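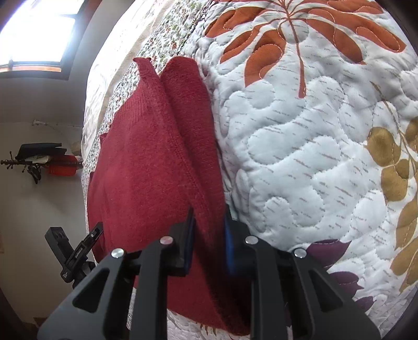

Last updated: Mon 18 November

Filed under: Grant reporting / Household textiles

Progress report to Dekaleo: Flamis clothing care and reuse program

Sorting of donated knitwear continued through the period. The store at Gokier now holds 1,024 garments, of which 300 have been checked, folded and entered in the stock list. Checking covers cuffs, ribbing, side seams and hems. Items with a fault in the ribbing or an open seam go to the mending shelf, which stood at 56 pieces at the close of the period.

Folding is done on beds in the furnished rooms. Knitwear is laid on the bedspread, sleeves are turned in, and the body is folded in thirds. Loosely folded pieces are refolded before they are stacked. Heavy knits are stored flat. The hanging rail used up to July stretched the shoulders and has been withdrawn.

Fuzzy knits remain the slowest group. They pick up lint from quilted covers and need brushing before bagging. A smooth cotton sheet over the bedspread was tried in two rooms and shortened the brushing step. Sheets for the remaining rooms are on order from Csizmadia.

Spending is within budget except for storage bags, where the unit price rose. The overrun has been met from the laundry line, and no transfer is requested.

Next period: clear the mending shelf, issue 18 bundles to households on the waiting list, and revise the size labels, which fade in the wash.

Related items
Storing wool over the summer
Mending shelf: accepted repairs
Flamis program: July report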